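Projects > Nindley > Notebook > June
Search notebook Go

June, 18:00. Handheld gripper, tray picks. Logging at 800, buffer 1,000.
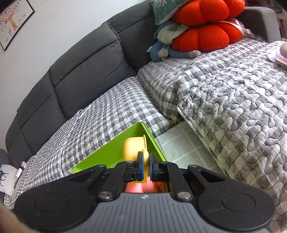
Finger alignment checked before the set. Rosalinda Baluyot wants rim grasps logged apart from body grasps. Yellow cup goes down as rim, blue-edged pads. Aim for 5 clean takes per item.

Split toys: grip the lower half, lift slowly.
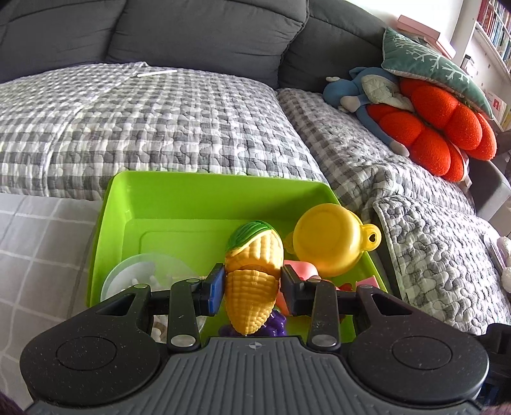 Label both halves as one item. Ask Ritchie re pad spares.

This site uses cookies. Accept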